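Karkik Workshop Members' Journal
Interview: Two Arms on a Shared Bench
July 14, 2026

The two-armed build at the Karkik shared workshop began in March, when a member proposed it as a winter project that had run past its season. The Journal met the builder at the bench for an account of the work to date. At the builder's request, members are referred to here by role only.

The project is known in the workshop as Dranari. Its stated purpose is modest: to pick up sheet-metal brackets and set them down again in a known position. "I wanted a task that a person finds dull and a machine finds difficult," the builder said. "Flat steel is harder to pick up than people expect. There is very little to hold."

The workshop's records show 121 hours of bench time booked to the project. Control software was written by the builder and 3 other members, who meet on the mezzanine after the wood shop closes. The builder described the first month as "mostly cable routing," and said the wrist mounts were redrawn 3 times before a version was accepted.

Asked about cost, the builder gave a figure of $1,267 for shelving, fasteners, wire and bench materials. The hands were purchased separately and are not included in that sum.

The green cloth was a later addition. "On bare tabletop the parts slid away from the fingers," the builder said. "We tried a rubber mat from the Atanasov bench first, and it was too sticky."

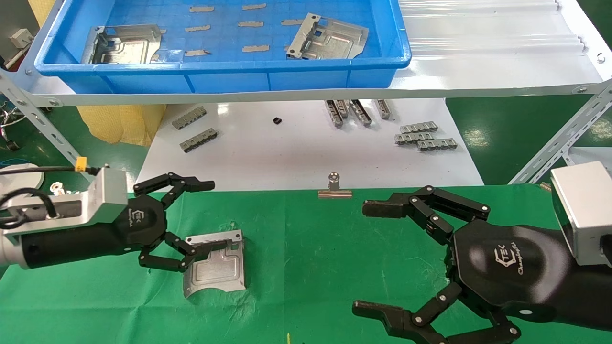 The left hand grips a bracket on the green cloth while the right hand stands open. Further brackets are kept in the blue crate on the shelf.

The next stage concerns the handover of a part from one hand to the other. The builder declined to give a completion date. "The left side is ahead of the right, and I would like them to be even before we add anything."

Members wishing to use the adjoining Fliris bench in the evening are asked to check the booking sheet by the door.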